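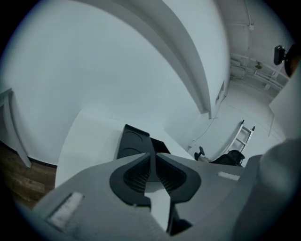
Progress Report: Prudmont Seed Library
October 10, 2018
Submitted by Trinidad Padilla

Where we stand
The grant agreement asked for 450 packets in circulation by now. We have lent out 698, mostly beans, which says more about beans than about our outreach. Borrowers are supposed to return seed from their own plants at the end of the season. So far 96 packets have come back, one of them labeled "squash, maybe." We are treating it as a decorative gourd until proven otherwise.

Workshops
The seed-saving classes at the Jardine branch filled up both times. The tomato session ran long when two experienced growers disagreed about fermentation and neither would sit down. Attendance at the lettuce session was polite.

Money
Spending is on budget except for envelopes. We bought the cheap ones, they leaked, and we bought the better ones. The difference came out of the printing line, so the planting guide is now in black and white and the peppers all look alike.

Trouble
Mice got into the back cabinet and ate the sunflowers. The remaining stock has been moved to lidded metal tins.

Next
The catalog goes online in January. We still need germination tests on 80 varieties, and a second refrigerator. The current one is shared with staff lunches, and the lunches are winning.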